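Kenanwood guesthouses open their doors for a summer of slow travel

Tuesday, March 26, 2019

Kenanwood is delighted to announce that its family-run guesthouses in Zallamar will take bookings from next week, with 12 homes joining in the first season! 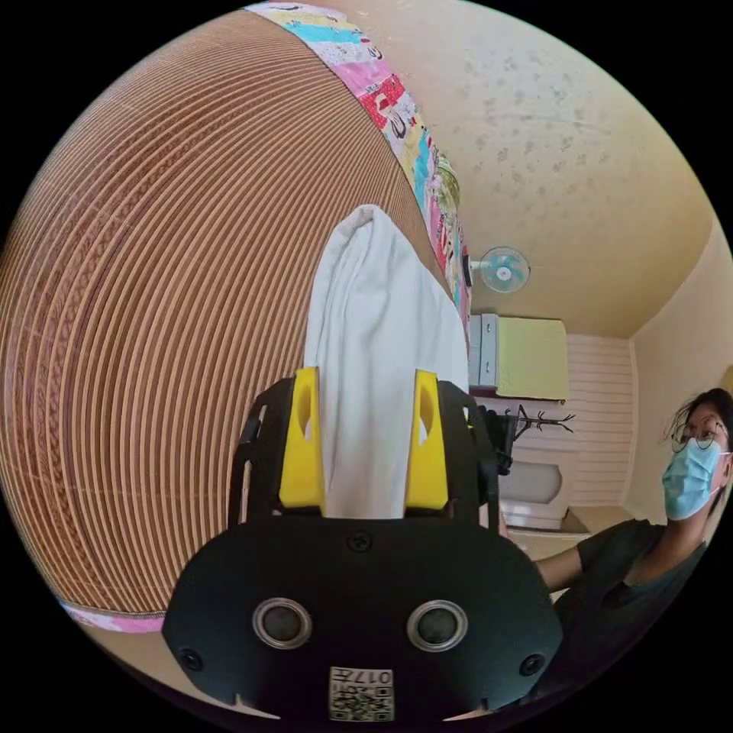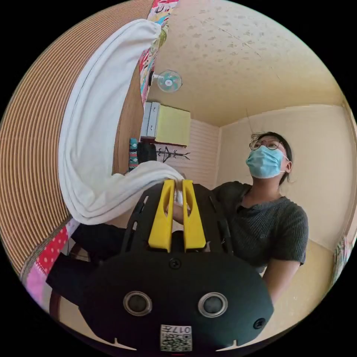
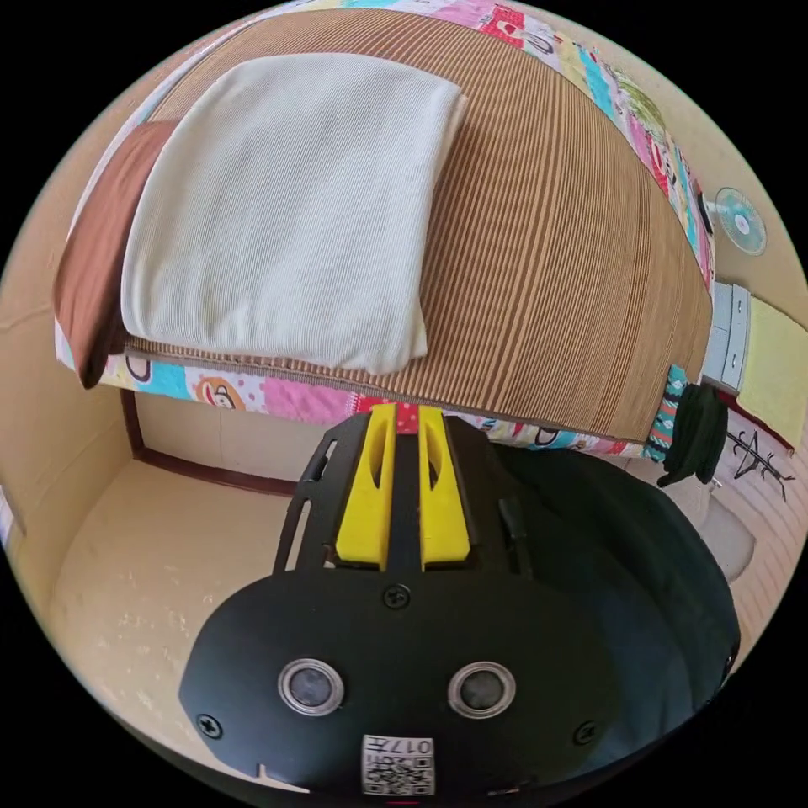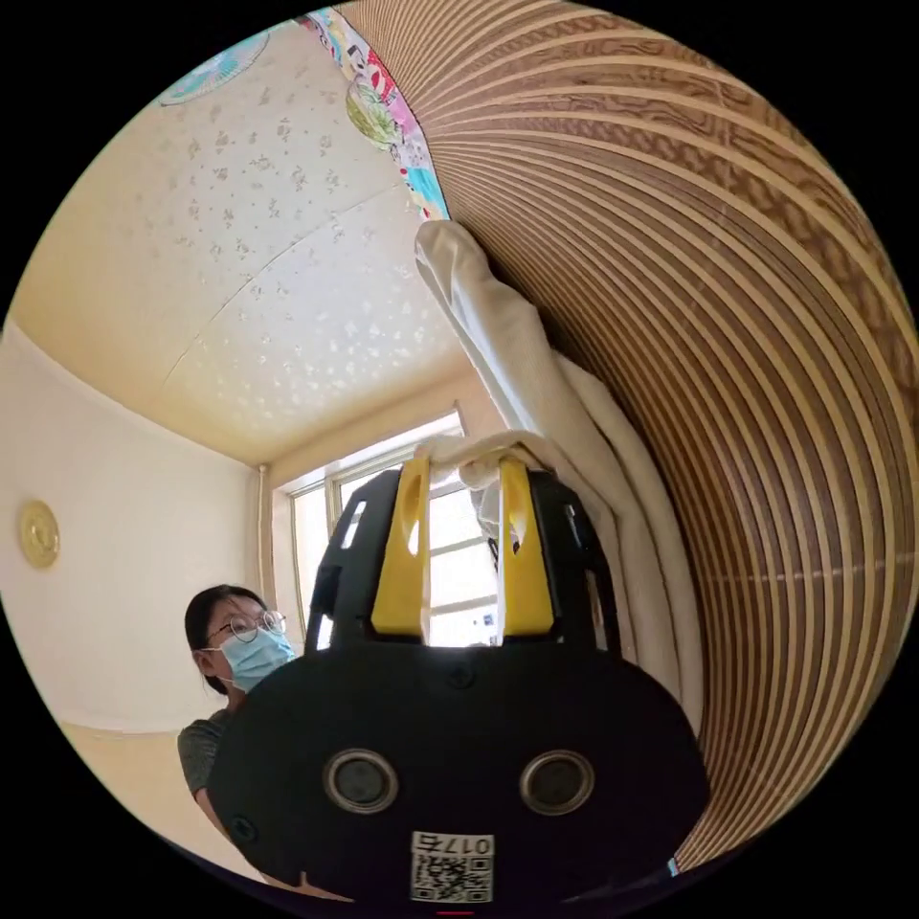
What guests can expect

Every stay includes breakfast with the family and a walking map of the old Lacroix road, which climbs 5 miles to the hill chapel (the view is well worth the puff). Bikes can be borrowed in the village.

"We had 75 enquiries before we'd even printed a leaflet," said Cinzia Palumbo, who runs the scheme. "People want to eat at somebody's table and hear the local stories, and our hosts have plenty of those."

The season runs until November. Homes on the Ciriveo side open a fortnight later, once the footbridge is mended.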